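Do you need the extended warranty?

I bought a TV in July and said no to the warranty three times before I got to the parking lot. Once to the man on the floor, once to the register, and once to a screen that had already ticked the box for me. So when Solange Mallet asked me to write up extended warranties for this newsletter, I was not coming to it with an open mind. I read the Plelline plan anyway, all 11 pages of it.

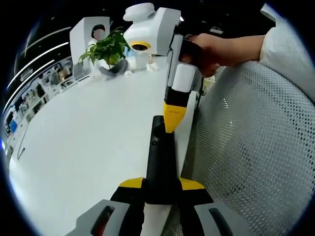
Two hand-held grippers at a white tabletop.

Page 2 says "complete protection." Page 3 starts the list of what isn't protected: normal wear, cosmetic damage, batteries, cables, anything "consumable," and anything the maker would have fixed in the first year for free. That last one bothers me most. You pay from day one, but for the first year the store is selling you something you already have. The Flastby plan is shorter and no better – it pays out "current value," and Flastby decides what that is.

Nicanor Salinas disagrees with me and wants it on record. His washer died in its third year and his plan paid for the whole repair. Fine. I asked him how many other plans he'd bought over the years that never paid a cent, and he changed the subject.
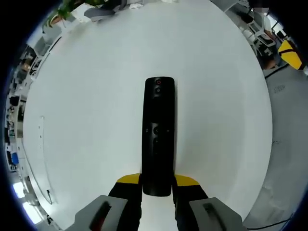
Accessories are where these plans get really slippery. Most people assume that whatever came in the box is covered. Take a slim black remote like this one, with its red-marked power button and round navigation pad: under the Plelline wording it's an accessory, and accessories are out after 27 days. A replacement is cheap, sure, but then what was "complete" about the protection? Azucena Ocampo called the help line to ask and was given two different answers by two different people.

What I'd do is look at your credit card first. Some cards add time to the maker's warranty, though you have to dig for the terms and keep the receipt.
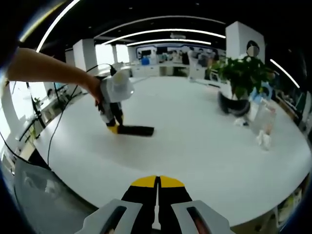

Then put the price of the plan in a savings account and leave it there. If the thing breaks, you have a start on the repair. If it doesn't, you have your money, and I have yet to see a store plan that offers that.

Ladi Idahosa is reading the Gronik plan for the next issue. If you've had a claim turned down, send her the letter.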